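Bernice Arthur taught sixth-grade math in Zuvcombe for 20 years before she started the evening class for adults. It meets in a room over the Eshun bakery, and most of the people who come left school early or hated the subject while they were there.

"They say they can't do math," she said. "Then they tell me what they paid for tires and what the other place wanted. They do it all day long."

I asked her where she begins.

"Multiplication. Always. If they have the tables, the rest goes faster."
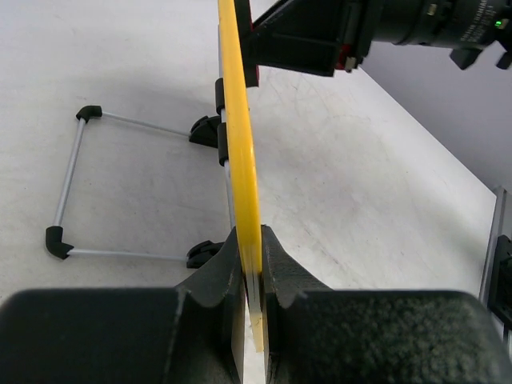

Arthur does not use a textbook. She tried one in her first year and dropped it by October. People fell behind, were embarrassed, and stopped coming. Now she works from grocery receipts and pay stubs, and on small boards, the kind with a thin yellow edge, that can be wiped clean. "Paper keeps your mistakes," she said. "Some people freeze when they see paper."

One of her former students, Kwame Kpodo, drives a delivery route and joined after he was passed over for a dispatcher job. He remembers his first night well.

"She gave me 54 times 20 and I just sat there," he said. "Then she said, what's 54 times two? I knew that one." 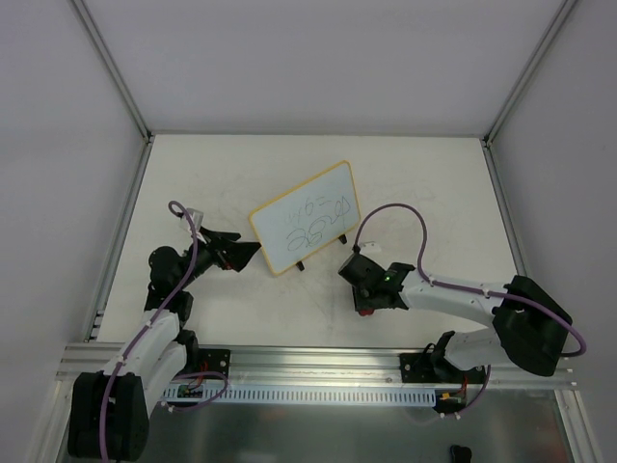

He got the dispatcher job the following spring. He still comes by when his shift allows and sits with the newer people.

The class costs nothing. The room and supplies came to $3,447 last year, most of it from a local grant, and Arthur covered the last $535 herself. She would like a second evening but has no one to teach it. Ebenezer Ofori, who helped for two years, has moved away.

"I'm 71," she said. "I'll do one night."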